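Handout 5: Learning a Two-Arm Pour from Demonstrations
Revised 2/17/23

1. Task

The Tosh pouring task uses two arms. The left arm holds a paper cup, the right arm holds a bottle. Mugs and other bottles stay on the table as clutter, so the policy has to select the right pair before it moves.
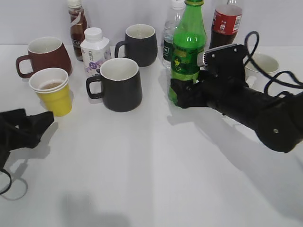
2. Data

The Jalitz set holds 241 teleoperated demonstrations, recorded in August. Each one stores joint positions, gripper commands and video from a fixed camera and the wrist cameras. Episodes are cut to a maximum of 2000 control steps. We train on 210 of them and keep the rest for validation.

The wrist view matters most for the cup. From the side, the liquid level is hard to read through paper. 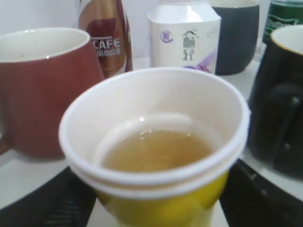 Images are resized and normalized before they enter the encoder. No depth channel is used. The encoder weights are shared between the two wrist cameras but not with the fixed one; sharing all three raised the validation loss.

3. Policy

The network (Sindo) predicts a short chunk of actions for both arms at once. Predicting the arms separately gave lower training loss and worse pours, as the cup and the bottle neck drifted apart during the tilt. Overlapping chunks are averaged with exponential weights.

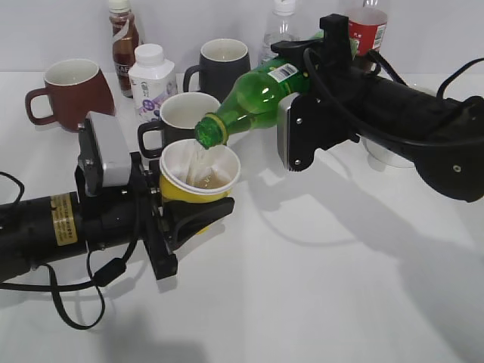

The stop condition is learned from the demonstrations as well. There is no scale and no flow sensor. Most remaining errors are late stops, and they are more common with containers left out of training.

4. Open-gripper states

Frames with nothing in the gripper are easy to undersample - they carry little motion and are often trimmed. Keep them. In the Ulley ablation, removing them caused early closing on approach. 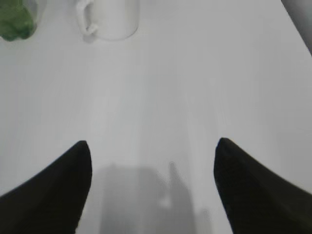

Fig. 4. Wrist view, gripper open, mug ahead.

Exercise: retrain with a chunk length of 2 and compare the stop error with the default setting. Report both arms.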